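November, late evening

Spent most of the day on the equipment plan for next year. The draft budget had one line reading "grippers and accessories," and it was sent back with a request to split it. Fair enough. It now runs to a page and a half.

Current position. The hand-held units are the older pattern, with yellow fingers and a black body, and they are holding up. The wear is in the finger mounts and the screws on the base plate. I have been treating these as sundries and paying for them out of the consumables line, and that hides the cost. From next year they go under maintenance, with their own code.

Quotes in so far: Fellumar for complete units, Skomora for spares only. Fellumar will not sell fingers separately from the side frames, so a cracked finger means buying the assembly. Skomora will sell the finger alone but wants a minimum order of 6 and quotes some 3 weeks for delivery. I do not like tying up money in parts on a shelf, but the assembly price is hard to defend for one piece of molded plastic. Wrote to Fellumar again asking for a parts list with prices. Their last answer was a brochure.

Put down 2 new complete units as the base request. A third is listed as optional, with a note that it should be the first thing cut. Did the sum both ways. Buying the third later costs us a second freight charge and little else, so there is no strong case for ordering all of them at once.

Batteries and storage cards: no change from last year except that cards now get a replacement date. Added a column for it. Cases: still undecided. The hard case is heavy and expensive, and home sessions mean stairs. A padded bag is a quarter of the price. I have asked Idgate whether their bag takes a unit with the handle on. If the handle has to come off each time, the screws will go even sooner and the saving is gone.

Labels also need money. The printed codes are small, and reading them in poor light is slow when checking units in and out. Larger labels are cheap, but someone has to reprint the register to match. Allowed half a day for that under labor.

The travel part of the plan is harder. Home sessions in Ham are costed per visit, and the bedroom work takes longer to set up than the kitchen work. I had used the same setup time for both. Corrected, and the total went up by more than the price of a case. 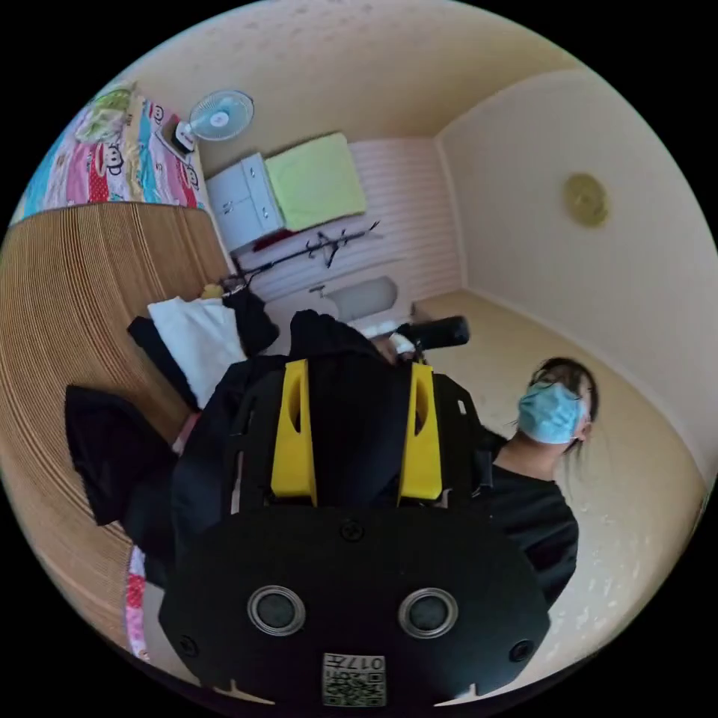
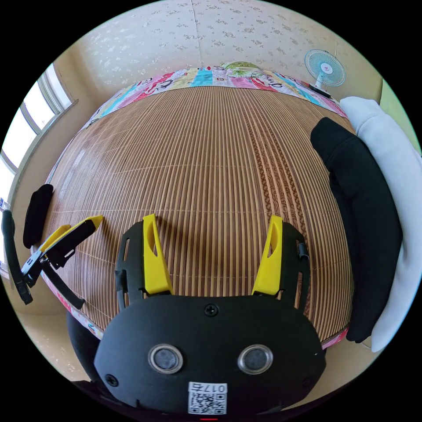 Gripper Fieldwork Group, Equipment and Planning

Checked the depreciation table after supper. The previous version wrote the units off over 2 years and the chargers over 3, and I can find no reason for the difference. Set both to the longer period. That lowers the yearly figure slightly, and I have put a footnote under the table so that it does not look like a trick.

Still open: Fellumar parts prices, the Idgate answer about the handle, and whether freight from Skomora includes duty. If the last one is a no, the spares line is short and I will have to take it from the optional unit.

File saved as draft four. Printing it in the morning, the printer here is out of toner, and toner is not in the budget either. Added it.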